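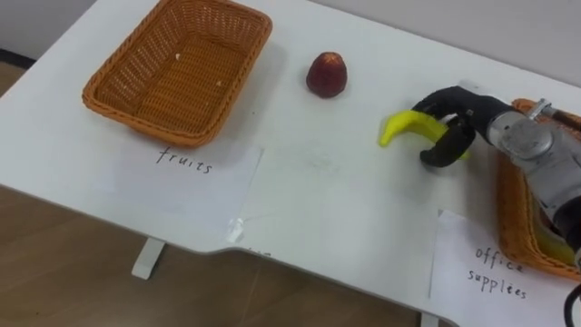
Start with the labels, because labels are where most people spend their money first. I've sat through plenty of talks on home organizing where the speaker holds up a label maker like it's a cure. I don't buy it. Before you buy one, try a sheet of paper, a black marker and some clear tape. The one on this table says "fruits" in lowercase, a bit loopy, taped flat in front of the wicker basket, and I can read it from where I'm standing. (Pause. Ask the back row if they can read it too.) The basket is empty and the red fruit is still sitting out on the table next to it. So the label is doing its job and the sorting isn't done. Those are two separate jobs, and the catalogs like to sell them to you as one.

Story: the Jelthorpe pantry. 42 matching labels, all printed, all straight. I went back in February and the one marked "grains" held batteries and a dog leash. The owner was still very proud of the labels. Don't be mean about this one, just tell it and move on.

Question to put to the room: who here has a basket at home with a name on it and the wrong stuff inside? Wait for hands. Put mine up.

Next part, baskets. Slow down here, I rushed it at Jardine.
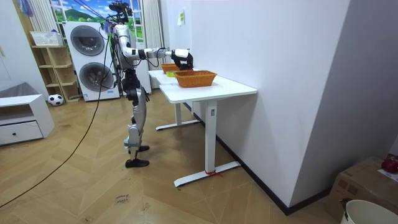
Matching sets are the second thing I'd like to talk you out of, or at least make you think twice about. A set usually means the same weave and color in different sizes, and the seller is counting on you to find a use for each size later. Look at the two orange ones on the white desks, a larger one on the near desk and a smaller one behind it. They look good together, I'll give them that. My question is what the small one is for. If you can't say it in one or two words, you don't need it yet. Same test for the roll of yellow tape sitting in front of it: does it live there, or did it get put down there? In my house things that get put down stay put down for 6 months.

Also mention wicker itself. Crumbs and bits settle in the bottom and you have to tip it out and bang it. People who tell you wicker is "low maintenance" have not kept onions in it.

Rhona Lennox disagrees with me on sets. She thinks a matching pair makes people more likely to put things back. Her evidence is her own kitchen. Mine is too, so call it a draw, but invite her to speak up if she's in the audience.

The Stesteo numbers, if anyone asks. Their handout says sorting saves a household 153 hours. It doesn't say over how long, or who held the watch. I wrote and asked and got a coupon. Do not read the handout aloud, it eats five minutes.

Then the part on categories. "Fruits" is a good category, wide enough that you don't have to stop and think. "Citrus," "stone fruit" and "snacking fruit" is how you end up with a banana on the counter because it didn't belong to anybody.

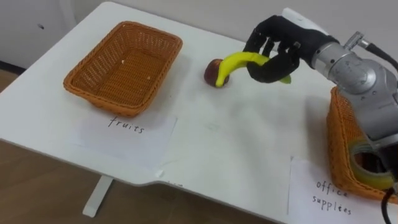 Two categories are plenty to begin with, and one of them can be dull. Put the thing in, go and have your coffee. If after a month you keep digging for the same item, split the category then. The Ceditz course teaches it the other way around, with all the categories planned on paper first, and charges $900 for the full program. I took the free first lesson. It was mostly about the folder you'd need for the other lessons.

If running late, skip Ceditz and go to questions.

Likely questions:
What about lids? Against, for anything you use daily.
What about kids who can't read yet? Draw the fruit on the paper.
Where did you get the baskets? Say I'll tell them afterward, or we'll be on shopping until they turn the lights off.

Leave the marker and the spare paper on the front table for anyone who wants to take a sheet home.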